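Rilow Two-Arm Bench Cell
Bench equipment / Assembly and repair / Pre-order

Overview
Specifications
What it can do now
What it can't do yet
Ordering

Overview

The Rilow is a two-arm workstation for small jobs at a table. It is sold to repair shops, school workshops and small assembly rooms that want to find out which of their chores a machine can take over this year. It is not sold as a replacement for a bench worker. Customers who need finished parts at a fixed rate should look at the Dutska single-arm line, which does one job per fixture.

Specifications

Arms: 2, mounted on a shared base
Table depth served: 585 mm
Overall width with arms at rest: 1120 mm
Grippers: parallel, swappable
Supply: standard wall outlet, separate circuit recommended
Software: Gokano task editor, one license included
Warranty: 13 months on arms, 90 days on gripper fingers and cables

What it can do now

The Rilow works with ordinary handheld tools. One arm holds the tool upright and the other stays close to the part. Jobs are taught by guiding the arms through the motion and saving it in the task editor. Most shops teach their first job in an afternoon. A job that has been taught for one tool must be taught again for a tool of a different length.

Picking up, setting down, sorting into trays and holding a part for a person are the strongest tasks. Simple work with a slim tool held vertically is usable if the part stays where it was when the job was taught. The gripper is the piece customers ask about most, and it is also the piece that wears first.

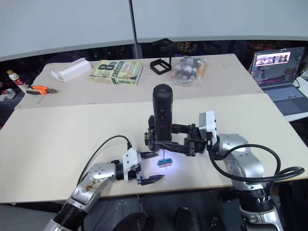
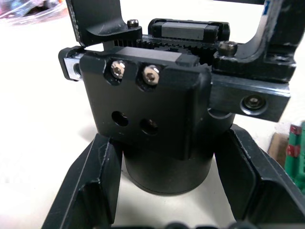

Tool work at the front table, and a gripper mechanism with its gear rack.

Aoki, commenting on the pre-order list, wrote that the arms were less of a problem than the page had led them to expect, and that setup was more. "We run a small repair counter. It will hold a tool straight for as long as we want. What it won't do is notice that the part has slid over a little. I still put every part down myself, so I've saved my wrists but I haven't saved the hour. I'd buy it again for the holding. I would not buy it to go home early."

The comment matches what other shops report. Placing the part is still done by hand in most installations. A locating fixture helps and can be ordered with the cell, but it has to be changed when the part changes.

What it can't do yet

Soft goods. Folding towels and shirts works on a cleared table with one size of item. Mixed laundry does not work well enough to sell.

Tight screws. The arm can start a screw and run it down. Final torque should be done by a person or by a dedicated driver.

Clearing a full bench. The cell can remove items it has been taught. Unknown items are left where they are and listed in the task log.

Wet work. Neither the arms nor the grippers are sealed. Do not use the cell for dishes or parts washing.

Care

Wipe the gear rack with a dry cloth at the end of each shift. Check the gripper finger screws weekly. Keep cable loops clear of the table edge before starting a job.

Ordering

The next batch ships in August. Spare fingers are sold in pairs. The locating fixture, extra cables and a second Gokano license are listed under Accessories. Dutska grippers do not fit the Rilow wrist without an adapter plate, sold separately.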